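Skotberg plant to trial lower compressed air pressure

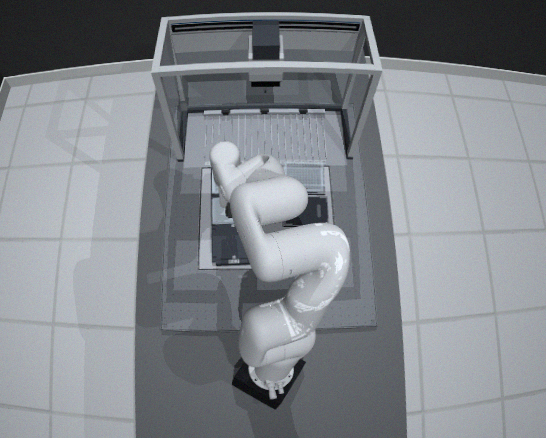

A white robotic arm on a black base plate, in a computer rendering.

26th November

Skotberg will reduce the pressure in the main compressed air line at its Trarnton plant in March, the company said. The trial will run for 36 days and covers two of the three production halls. The third hall stays at the present setting and will be used for comparison.

Leakage is the main target. A survey carried out by the engineering firm Akpan put losses at around a fifth of total output, most of it at hose couplings and worn drain valves. Lower line pressure reduces flow through existing leaks and cuts the load on the compressors. Couplings on the longest branch will be replaced before the trial begins.

"The packing line sets the limit," said Chukwuemeka Odukoya, who manages utilities at the site. "If the cylinders there slow down, we go back up in small steps until they recover."

Flow and power draw will be logged at the compressor house and at each hall inlet. The survey tagged 1770 fittings, and those on the tagged list will be checked again when the trial ends. Skotberg's smaller plant at Prelow has its own air supply and is not included.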